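**Ticket: Label printer in the back office skips every other label**
Site: Illton, ground floor
Opened by: Ebise Mekonnen
Status: closed, see last entry

**8:40 am**

Morning! The Tresard label printer has started feeding one printed label, then one blank, then one printed, and so on. It did this for the whole Pelcombe order, so I got 32 good labels and a matching stack of blanks. Print quality is lovely, by the way. Sharp text, barcodes scan first time. It's only the spacing.

What I've tried so far:

- power off, wait, power on
- took the roll out and put it back in
- different USB port
- printed from the other computer (same result, so I don't think it's my machine)

**9:15 am**

Forgot to say which roll. It's the new stock from Ouazzani, 50 mm labels, opened in April. The old roll ran out at the end of last week's packing and I loaded this one myself. I followed the diagram inside the lid and the green light came on, so I thought I was done.
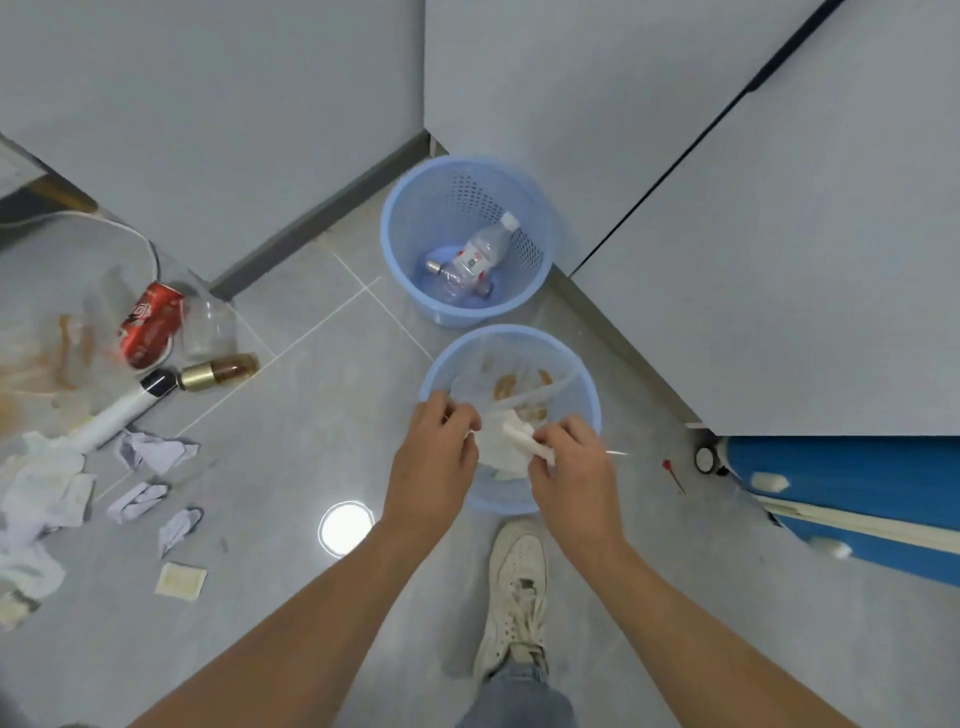
I ran the self-test by holding the feed button until it blinked twice. The test page came out across two labels, with the firmware line split right through the middle. The settings it printed:

```
MEDIA: GAP
LENGTH: 74 mm
DARKNESS: 14
SPEED: 2
```

Length 74! Our labels are 50. I'm pretty excited about this because it's the first thing that looks plain wrong.

**10:05 am**

Changed the length to 50 in the driver on my computer, hit Apply, printed a test. Still skipping. Printed the self-test again and it still says 74, so the driver setting isn't reaching the printer, or the printer is keeping its own number and ignoring mine.

Went looking in the manual. There's a section on media calibration that I had never opened, and it's really good – clear drawings, short steps. It says the gap sensor slides left and right on a little rail and has to line up with the arrow under the roll. Ours was pushed all the way to the left. I must have knocked it when I swapped rolls. 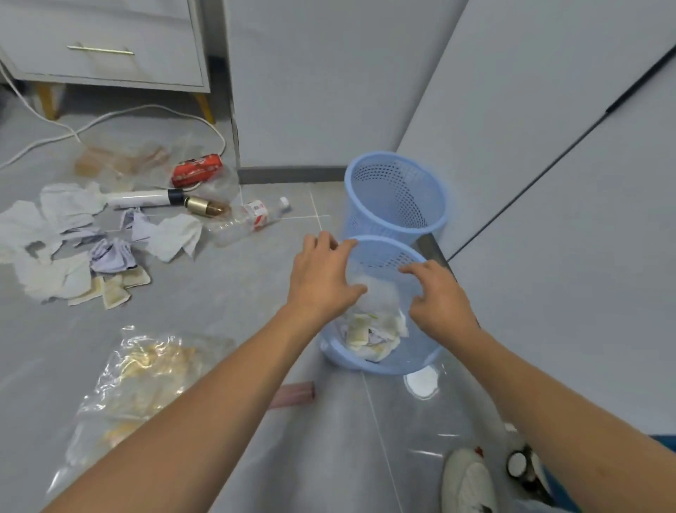

Steps I used, for whoever gets this next:

1. Turn the printer off and open the lid.
2. Slide the sensor until it clicks at the center arrow.
3. Close the lid, hold feed and pause together, turn the power on.
4. Let go when the light goes orange. It will push out a few blanks while it measures.
5. Run the self-test and read the LENGTH line.

**10:30 am**

LENGTH: 50 mm! Reprinted the last page of the Pelcombe order and every single label is filled, edge to edge, no blanks. I did a second batch with the long address format and that worked too.

Darkness left at 14. Speed left at 2 – I tried a faster one for fun and the small print went a bit gray.

Could someone add the calibration page to the shared folder? I've marked it in the paper manual with a yellow tab. Closing this one.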